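Speaker notes – Collecting Good Examples by Hand
Selorm Odoi, Jirkby
Jan 20, 2024

Slide 1. Title

Say who I am and where I work. Mention that Pin-yu Cheng built most of the collection setup and will take the hardware questions at the end. Phones on silent. Slides go up on the Jirkby page afterward, so people don't need to copy down the tables.

Slide 2. What the talk covers

The talk is about the examples we feed to the learning system, and how we get them. I will say very little about the model. If somebody asks about training, point them to the backup slides.

The project is called Clirkik. The aim is a robot arm that can do small jobs on a desk: move a cup, put a pen in a holder, straighten a lamp, wipe a spot. Jobs people do without thinking and find hard to describe.

Slide 3. Why we collect by hand

We started by driving the arm with a remote control. Each try was slow, and the people driving got tired. Tired people make jerky moves, and the model learned the jerky moves.

Now a person holds the gripper and does the job directly. The camera sits on the gripper, so the recording shows the job from the same spot the arm's camera will have later. The arm stays in the lab. The gripper can go wherever there is a desk.

Pause here. This is the point where people ask about gloves. We tried gloves. Finger positions did not carry over to a gripper with two fingers.

Slide 4. One recording, start to finish

Walk through the steps at normal speed:

Read the task card out loud.
Set the desk the way the card says.
Hold the gripper still over the table, fingers open, and start recording.
Do the task once, at an even pace.
Return to an open gripper and hold still again.
Stop. Mark it keep or redo.

The usual limit is 30 seconds. Longer tasks are split into two cards. People want to do the whole desk in one go, and the long recordings are hard to label later.

Slide 5. What the card says and what it leaves out

A card gives the object, the start and the end. It does not say which way to reach or how to tilt the wrist. Early cards did, and everybody's recordings looked the same. The model then failed as soon as a cup was turned the other way.

Read the sample card: "Lamp stands near the far side of the table. Move it a hand's width to the left. Leave it upright." Left means left as the person holding the gripper sees it. We had to add that line in February of last year after two people read the same card in opposite ways.

Slide 6. Labels

Labels are done by a second person, who has not seen the recording being made. Three marks per recording: first touch, lift or push, release. If the labeler can't find one of them, the recording goes back.

Pin-yu wrote the labeling tool. It is plain. You step forward and back with the arrow keys and press a number. We used a nicer one before, named Gellent, and dropped it when it kept rounding the times.

Slide 7. Redo rate

Show the chart. In the first batch, 33 percent of recordings had to be done again. The top reason was starting to move before the hold. The next was a hand or sleeve covering the lens. Wrong object was rare.

What helped was a short practice run at the start of each shift – no recording, just the motions. Don't promise that it works for other teams. We only know our own people.

Slide 8. Light-colored tables and objects

Leave this one up for a minute.
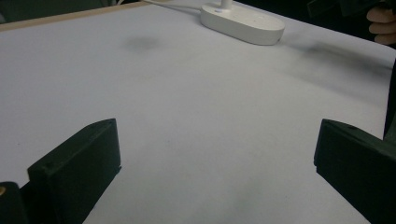
White lamp base on a white tabletop, seen between the open gripper fingers.

Talk about low contrast. A white object on a white surface gives the system very little edge to work with. The gray smudges on the table can stand out more than the object does. We keep marks like these in the data. Desks in real rooms have them, and a model that has only seen spotless tables may reach for a stain.

Point to the cable. Thin, white, and easy to miss. The cards now say whether an object has a cable, and the labelers note it too. The small blue light on the base is useful when a person is labeling. We don't want the model to depend on it, so lamp tasks are collected with the light on and with it off.

Point to the hand in the upper right corner. Ask the room: keep or redo? Let a few people answer. Our rule is to keep a recording if the other person does not touch the task object or block the view of it. Real desks have people near them.

Slide 9. Mixing rooms

We collect in two rooms at Jirkby and at a partner office, Lý. Different tables, different lamps, different windows. Each room gets the full set of cards. If one room only does cups, the model ties cups to that room.

Move people between rooms as well. Everyone has a habit in how they come down on an object, and it shows.

Slide 10. What we would change

Write the labeling rules before the first recording. We wrote them after, and had to relabel the early batches.

Keep the redo recordings in a separate folder. We deleted ours and later wanted them as examples of what failure looks like.

Check the lens at every break. A thumbprint cost us an afternoon of work.

Slide 11. Questions

Hand over to Pin-yu for anything on the gripper or mounting. If asked about sharing the data: the task cards and labeling rules can be shared now, and the recordings are still under review. Repeat each question into the microphone before answering.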